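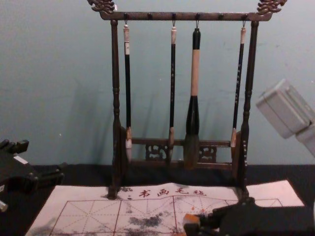 붓글씨를 다시 시작한 것은 올해 3월이다. 초등학교 때 동네 서예 학원에 2년 다녔고 그 뒤로는 붓을 잡은 적이 없으니 사실상 처음부터 배우는 셈이다. 일주일에 두 번 저녁에 쓰고, 한 번에 90분을 넘기지 않는다. 그 이상 앉아 있으면 손목보다 허리가 먼저 아프다. 도구는 단출하다. 검은 모포를 깐 책상에 붉은 칸이 인쇄된 흰 연습지를 펴고, 붓은 짙은 갈색 나무 붓걸이에 걸어 둔다. 지금 걸려 있는 것은 네 자루다. 이 글은 반년 넘게 쓰면서 종이와 먹과 붓에 대해 알게 된 것을 적어 두는 글이다. 잘 쓰는 법은 나도 모르니 그쪽을 기대하고 들어온 분에게는 도움이 안 될 것 같다.

먼저 종이.

처음에는 문구점에서 파는 제일 싼 화선지를 한 묶음 샀다. 얇고 잘 번졌다. 번지는 것이 화선지의 성질이라고는 하지만 획 하나 긋는 데 오래 걸리는 초보가 쓰면 글자가 다 뭉개진다. 가로획을 절반쯤 그었을 때 시작한 자리가 벌써 두 배로 퍼져 있다. 내 손이 느린 탓인데 손이 빨라지려면 시간이 걸리니까 종이를 바꿨다.

그다음에 산 것이 Vollero라는 온라인 화방에서 파는 연습지다. 칸이 인쇄되어 있고 화선지보다 덜 번진다. 칸이 있으면 글자 크기가 일정해지는 대신 칸에 갇히는 버릇이 생긴다는 말을 여러 번 읽었다. 맞는 말 같다. 칸 없는 종이에 쓰면 줄이 오른쪽으로 갈수록 올라간다. 그래서 요즘은 칸 있는 종이에 먼저 쓰고 마지막 한두 장만 칸 없는 종이에 쓴다. 올라가는 정도가 여름보다는 줄었다.

종이에는 앞뒤가 있다. 매끄러운 쪽이 앞이다. 손등으로 쓸어 보면 알 수 있는데 건조한 날에는 잘 모르겠다. 나는 묶음을 뜯을 때 앞면 귀퉁이에 연필로 작게 점을 찍어 둔다. 뒷면에 쓴다고 큰일이 나지는 않지만 먹이 먹는 정도가 달라서 한 장 안에서 연습한 결과를 비교하기가 어렵다.

보관은 비닐에 넣어서 눕혀 둔다. 장마철에 책장 위에 그냥 올려 두었다가 한 묶음이 전부 물결처럼 울었다. 무거운 책으로 눌러 두었더니 며칠 지나 조금 펴졌는데 처음 상태로 돌아가지는 않았다. 그 종이는 붓 닦는 데 썼다.

먹 이야기.

먹물은 병에 든 것을 쓰는 사람이 많고 나도 처음 두 달은 그렇게 했다. 따르면 바로 쓸 수 있어서 편하다. 그러다 5월부터 먹을 갈기 시작했다. 특별한 생각이 있었던 것은 아니고 이사할 때 본가에서 가져온 상자에서 벼루가 나왔다. 어릴 때 학원에서 쓰던 것이고 한쪽 모서리가 조금 깨져 있다. 쓰는 데는 문제가 없다.

먹을 가는 데 걸리는 시간은 그날 필요한 양에 따라 다르다. 큰 글자를 연습하는 날은 35분을 갈아 본 적도 있다. 팔이 아파서 중간에 손을 바꿨다. 작은 글자만 쓰는 날은 훨씬 짧게 끝난다. 물을 한꺼번에 많이 부으면 아무리 갈아도 흐리다. 조금 붓고 진하게 간 다음 아래쪽으로 밀어 내리고 다시 조금 붓는 편이 빠르다. 힘을 세게 주면 입자가 거칠어진다고 해서 먹 무게만으로 간다는 느낌으로 하는데, 거친지 고운지 눈으로 구별할 실력은 아직 없다.

농도는 종이 자투리에 점을 하나 찍어서 본다. 점 바깥으로 흐린 물테가 넓게 생기면 덜 간 것이다. 반대로 너무 진하면 붓이 잘 나가지 않고 획 중간이 갈라진다. 갈라진 획이 멋있어 보일 때도 있지만 내 경우에는 의도한 것이 아니어서 다시 쓸 때 똑같이 나오지 않는다.

남은 먹은 버린다. 아까워서 작은 병에 담아 둔 적이 있는데 이틀 만에 냄새가 났다. 여름이어서 더 그랬을 것이다. 냉장고에 넣으면 조금 더 간다고 하는데 반찬 옆에 먹물을 두고 싶지는 않았다. 병에 든 먹물은 방부제가 들어 있어서 오래 둬도 괜찮다. 지금도 평일 늦게 퇴근한 날은 병 먹물을 쓴다. 두 가지를 섞어 쓰지는 않는다.

벼루는 그날 바로 씻는다. 하룻밤 두면 가장자리에 마른 먹이 붙어서 다음에 갈 때 찌꺼기로 떠오른다. 철 수세미는 쓰면 안 되고 부드러운 스펀지에 찬물이면 된다. 세제도 쓰지 않는다. 한 번 싱크대 하얀 상판에 먹물을 흘리고 그냥 잤다가 회색 얼룩이 남았다. 베이킹소다로 문질러서 흐려지기는 했는데 위치를 아는 사람 눈에는 보인다. 그 뒤로 욕실에서 씻는다.

붓.

붓은 종류가 많고 설명을 읽을수록 헷갈린다. 양털은 부드럽고 먹을 많이 머금는 대신 다루기 어렵고, 족제비털은 탄력이 있어서 초보가 쓰기 낫지만 값이 비싸고, 그 둘을 섞은 겸호가 중간이라는 정도로만 이해하고 있다. 나는 겸호 중간 크기로 시작했다. 학원 다닐 때 쓰던 것이 양털이었는데, 그때 획이 늘 물컹했던 기억이 있다. 붓 탓이었는지 열 살짜리 손 탓이었는지는 모르겠다.

새 붓은 풀이 먹여져 있어서 끝이 딱딱하다. 이것을 어디까지 풀 것인가에 대해서 의견이 갈린다. 전부 풀라는 사람도 있고 3분의 2만 풀라는 사람도 있다. 나는 큰 붓은 전부 풀고 작은 붓은 절반만 푼다. 찬물에 담가 놓고 손가락으로 살살 눌러 가며 푼다. 급하다고 뜨거운 물에 담그면 뿌리 쪽 접착이 약해져서 털이 빠진다. 이것은 겪어서 안다. 3월에 산 첫 붓이 그렇게 해서 획마다 털을 하나씩 남겼다.

씻는 것은 붓이 제일 귀찮다. 겉에 보이는 먹은 금방 빠지는데 뿌리 쪽에 고인 먹이 계속 나온다. 흐르는 물에 대고 뿌리를 누르면 맑아졌다가 다시 검은 물이 나오고, 그것을 몇 번 되풀이해야 끝난다. 대충 씻고 말리면 뿌리가 굳어서 다음에 쓸 때 배가 불룩해지고 끝이 두 갈래로 벌어진다. 벌어진 붓은 하룻밤 물에 담가 두면 어느 정도 돌아오지만 몇 번 되풀이하면 그 붓은 작은 글씨에 쓸 수 없다.

다 씻은 뒤에는 종이로 물기를 빼고 끝을 모아서 거꾸로 건다. 털이 아래로 가게 거는 것이 맞다. 컵에 꽂아서 털을 위로 두면 물이 뿌리로 내려가 고이고 그 상태로 오래 두면 썩는다. 봄에 컵에 꽂아 두고 쓰다가 여름에 걸어 두는 쪽으로 바꿨다. 햇빛이 바로 드는 자리는 피하고, 완전히 마르기 전에 뚜껑을 씌우면 안 된다. 붓 살 때 딸려 오는 플라스틱 뚜껑은 가게에서 집까지 오는 동안만 쓰는 물건이라고 생각하면 된다.

쓰는 것에 대해서도 조금 적는다. 지금은 해서만 쓴다. 교본은 Luvivon에서 나온 얇은 책이고 한 쪽에 큰 글자 네 개가 들어 있다. 설명이 거의 없어서 오히려 편하다. 순서는 가로획, 세로획, 삐침, 파임, 그다음에 갈고리인데 나는 파임에서 오래 막혔다. 오른쪽 아래로 내려가며 굵어지다가 끝에서 빼는 획인데, 굵어지는 데까지는 되고 빼는 데서 힘이 풀려 꼬리가 뭉툭해진다. 어느 날은 파임만 40번 썼다. 마지막 것이 처음 것보다 낫기는 했고, 이틀 뒤에 다시 썼더니 원래대로 돌아가 있었다.

한 가지 효과가 있었던 것은 팔꿈치를 책상에서 떼는 것이다. 학원에서도 들은 말인데 그때는 지키지 않았다. 팔꿈치를 붙이면 손목만 움직이게 되고 긴 획이 중간에서 휜다. 떼면 처음에는 붓끝이 떨리는데 한 달쯤 지나니 덜 떨린다. 의자 높이도 조금 올렸다. 낮은 의자에 앉으면 어깨가 들려서 금방 뻐근해진다.

쓴 종이는 대부분 버린다. 매달 마지막 주에 쓴 것 중 한 장만 날짜를 적어 서류철에 넣는다. 어제 3월 것과 이번 달 것을 나란히 놓고 보았다. 3월 글자는 전부 왼쪽으로 기울어 있고, 이번 달 글자는 기울지는 않았는데 받침이 있는 글자의 아래쪽이 좁다. 한글 받침이 한자보다 어렵다. 교본에 한글이 없어서 따로 구해야 할 것 같은데 아직 마음에 드는 것을 찾지 못했다. 궁체 교본은 몇 권 봤고 판본체 쪽이 나한테 맞을 것 같다.

겨울에는 난방 때문에 종이가 말라서 먹이 다르게 먹는다고 한다. 다음 주에 종이를 한 묶음 더 주문할 생각이고 이번에는 조금 두꺼운 것으로 사 보려고 한다. 써 보고 차이가 있으면 이 글 아래에 덧붙이겠다.

2022년 10월 29일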